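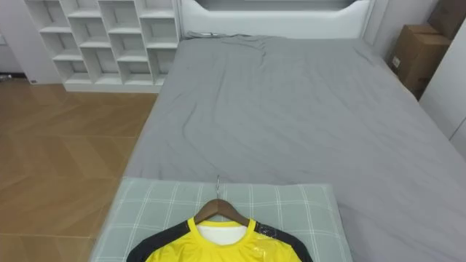 Flat bedroom, bed with grey fitted sheet and check pillow, Gindholm Street.

# Ticket 78: mural colours printing and projecting wrong

**Opened by:** Nahuel Herrera
**Opened:** July 29, 2018
**Job:** Solanki wall, Gindholm Street, north side
**Status:** Closed, one follow-up open

## Reported problem

The design for the Solanki wall was approved in April from a printed A3 proof. The new proofs don't match it. The heron's neck and the sky behind it used to be two separate greys and now come out as one. The orange in the beak has gone brown. The projector we use for marking up the wall has a second fault: the grid lands crooked, with the right side of the drawing larger than the left.

Paint has not been ordered. Scaffold is booked, so both faults need sorting before the base coat goes on.

## Setup

- Artwork file: layered, drawn on the studio desktop, exported from the Dremik layout program
- Printer: studio inkjet, matte stock
- Projector: the old one, on the tall tripod
- Wall: rendered brick, primed, downpipe on the right-hand side
- Paint: Pivach exterior acrylic, matched by hand from the proof

## Log

**Entry 1.** Reprinted the approved April PDF on the same paper. Colours correct, both greys distinct, beak orange. Printer and ink are ruled out. Nozzle check was clean as well.

**Entry 2.** Exported the current working file and printed it. Fault present. Opened both PDFs side by side on the monitor and the difference is visible on screen, so it is happening at export or earlier.

**Entry 3.** Checked the colour settings. The April file was exported as RGB with the profile embedded. The current file goes out as CMYK with no profile. The preset was changed when we did the flyer for the Solanki opening and was never changed back.

**Entry 4.** Restored the RGB preset and exported again. Beak is orange. The greys are better but still closer together than they should be.

**Entry 5.** Went through the layers. There is a multiply layer over the sky called "dusk test", set to low opacity. It isn't in the April file. Turned it off, exported and printed. Matches the approved proof under the daylight lamp. I have left the layer in the file but locked and hidden it, as the client may want to see a darker sky on another job.

**Entry 6.** Started on the projector. Set it up square to the studio wall with keystone correction at zero and threw a plain grid. Measured the left and right edges and they came out equal. The lens is fine.

**Entry 7.** Took it to Gindholm Street after dark. With the tripod on the footpath the grid is crooked again. The neighbour's fence pushes the tripod to the left of centre, so the beam hits the wall at an angle. This model only corrects vertical keystone. Moving the tripod back on to the nature strip helped, but then the picture was too dim to trace past the heron's shoulder.

**Entry 8.** Tried correcting it in the file by skewing the image the opposite way. Lines up at the corners but drifts in the middle, worst near the downpipe. Could be improved with more time. Not worth it for one wall.

**Entry 9.** Dropped the projector for this job. Marked the primed wall with a doodle grid instead: loose letters and shapes in thinned Pivach blue, photographed straight on from across the road, then the drawing laid over the photo in Dremik at half opacity. Checked it against the downpipe brackets and the window sill. All line up.

**Entry 10.** Brushed out test patches of both sky greys and the beak orange beside the meter box, where they will be covered later. Looked at them the next morning in shade and again in full sun. The light grey dries slightly warmer than the proof. Added a small amount of blue to the mix and repainted the patch. Good match.

## Cause

1. Export preset left on CMYK without a profile, plus a stray multiply layer.
2. Projector placed off-axis on a site where it can't be centred.

## Fix

- RGB preset restored and renamed "WALLS - do not edit". Flyers now have their own preset.
- Stray layer hidden and locked.
- Doodle grid used for the Solanki wall.
- Mix for the corrected light grey written on the tin lid and in the job folder.

## Follow-up

Old PDFs exported with the wrong preset are still in the shared folder. They need to go in the archive so the wrong one doesn't get printed for the scaffold. Assigned to me.

Doodle lines in the lower left are thick and may show through the pale sky. Will sand them lightly and give that corner 2 coats.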